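발표자 노트: 옷장 하나로 사계절 나기, 내 옷 다시 입는 법

슬라이드 1. 인사
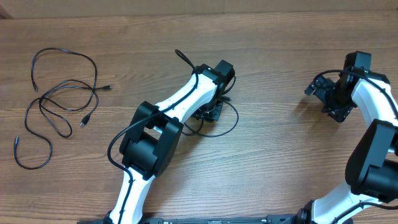

안녕하세요, 와 주셔서 정말 반갑습니다! 저는 옷 블로그를 9년째 쓰고 있어요. 오늘은 새 옷 얘기는 거의 안 합니다. 이미 갖고 있는 옷을 다시 꺼내 입는 얘기예요. 제가 요즘 제일 신나 있는 주제라 말이 빨라질 수 있는데, 그러면 손 좀 들어 주세요. (물 한 모금)

슬라이드 2. 옷장을 다 꺼내 본 날

작년 11월에 옷을 전부 침대 위에 쌓아 놓고 세어 봤습니다. 양말이랑 속옷 빼고 448벌. 저도 놀랐어요. 그중에 일 년 동안 한 번이라도 입은 게 76벌이었고요. (여기서 잠깐 쉬기, 보통 웃음 나옴) 검은색 니트만 한 서랍인데 입는 건 늘 같은 한 벌이더라고요. 여러분 옷장에도 그런 니트 하나 있죠?

슬라이드 3. 36벌 실험

그래서 석 달 동안 36벌만 걸어 두고 나머지는 상자에 넣었습니다. 신발과 가방은 따로. 규칙은 느슨하게 잡았어요. 결혼식이나 장례식이 있으면 상자를 열어도 된다, 그 정도요. 첫 주는 솔직히 심심했는데 셋째 주부터 조합이 막 나오기 시작합니다! 여름 원피스 위에 셔츠를 묶어 입고, 그 위에 조끼까지 걸쳐 보고. 댓글 반응이 제일 좋았던 코디도 이때 나왔어요.

슬라이드 4. 오래된 코트 한 벌

(코트 입고 나와 있을 것! 단추 가리키면서)
제가 입고 있는 이 코트, 중고 가게 로스테틱스(Lostetix)에서 샀어요. 소매가 길어서 2년을 안 입었고요. 수선집 멘다르(Mendar)에 맡겨 소매를 줄이고 안감을 갈았더니 완전히 다른 옷이 됐습니다. 어깨는 건드리지 않았어요. 어깨 수선은 비싸고 티가 나는 경우가 많아서, 살 때 어깨부터 맞춰 보시라고 말씀드리고 싶어요.
시간 남으면: 단추 얘기. 토트(Tóth) 단추 가게에서 뿔 단추 고르느라 오후를 다 쓴 사연.

슬라이드 5. 색 맞추기

바탕색 두 개, 포인트 하나. 저는 남색과 크림색에 벽돌색이에요. 벽돌색 목도리는 정말 어디에나 어울려요. 무채색이 편한 분들은 색 대신 질감으로 가 보세요. 코듀로이에 매끈한 블라우스, 이 조합 너무 좋아합니다.
객석에 질문: 오늘 입고 오신 옷 중에 제일 오래된 건 뭔가요? (두세 분 듣기, 마이크 넘겨 드리기)

슬라이드 6. 기록하기

거울 앞에서 매일 한 장씩 찍어 두기. 저는 곤두스(Gondus)라는 앱에 날짜랑 날씨만 적습니다. 종이 수첩도 괜찮아요. 한 달 치를 넘겨 보면 내가 뭘 좋아하는지 보이는데, 저는 주머니 있는 치마만 입고 있더라고요!

슬라이드 7. 질문 받기

자주 나오는 질문: 상자에 넣은 옷은 어떻게 했나? 반쯤은 친구들과 바꿔 입었고 나머지는 아직 상자에 있습니다. 버리라고 권하지 말 것.
세탁 질문이 나오면 니트는 뉘어서 말리기, 보풀 제거는 살살.
끝나고 뒤쪽 옷걸이에서 교환 시간 있다고 꼭 안내하기. 오후 5시까지.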